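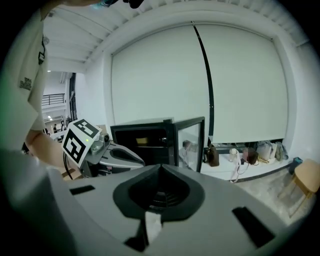

1/ Etelka Somogyi @etelkasomogyi
Right, kettle's on, so I'm finally going to write down what I've learnt from a year of taking the number 10 bus from Humthorpe to Beddoe and back, because several of you asked and I've been promising since March. Long thread, sorry, get a biscuit.

2/
First thing: sit on the left going out. You get the reservoir, then the allotments, then that lovely long wall with the pear trees trained along it. On the right you get the back of the retail park and quite a lot of hedge.

3/
The timetable at the Humthorpe stop is the old one. It says quarter past and it means 3 minutes past, and I have run for it in unsuitable shoes more often than I'd like to admit. Take a photo of the one inside the library, which somebody does keep up to date (thank you, whoever you are).

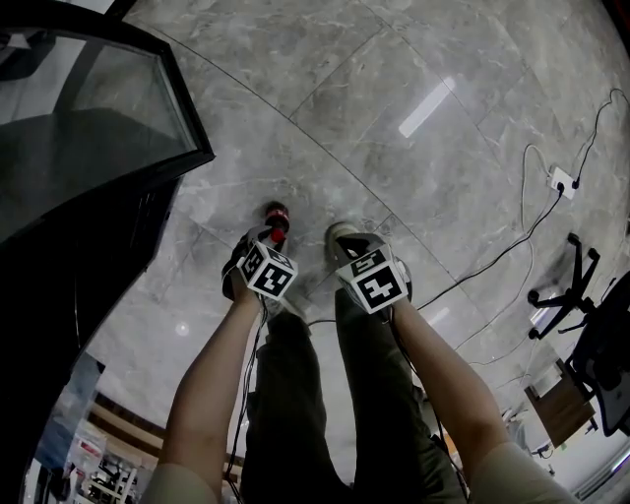 4/
I gave up the car when the gearbox went, and I thought I'd miss it terribly. What I miss is singing in it. You can hum on the 10 if you sit near the back over the engine, and I've got through most of a hymn book that way.

5/
People do talk to you! I've been given rhubarb, a knitting pattern for a tea cosy shaped like a hen, and a very firm opinion on where to get my boiler serviced. I was shy about it for the first few weeks and now I'm the one starting it off, usually with the weather,

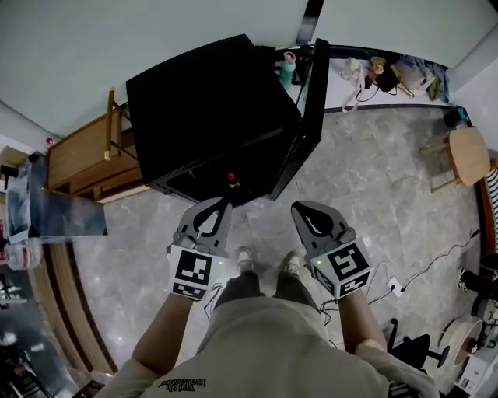 and then whoever I've cornered tells me about their knees and off we go until the Garov Road roundabout, where half the bus gets off for the surgery and it all goes quiet again.

6/
The petition, as I know some of you are here for that. We had 1,411 names to keep the evening service when I last posted and it's now 2,306, which made me a bit teary over my toast. The last bus home is still 7.40 for now, so you can have your tea in Beddoe but you can't have pudding.

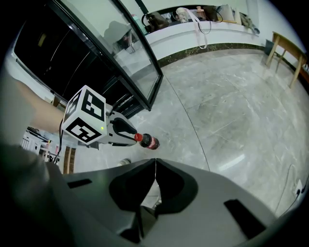

Small green light on, black cable off to the left.

7/
Oh, and bring a cushion if you've got a bad back, the seats on the older buses are like church pews. Mine's a Takiveck one, rolls up small, green corduroy, and I've left it behind twice and had it handed back both times by the same driver.

8/
If you use the 10 and I've missed something, pop it underneath and I'll add it when I've had my lunch. Especially anyone who knows whether dogs need a ticket on Sundays, I've been told both.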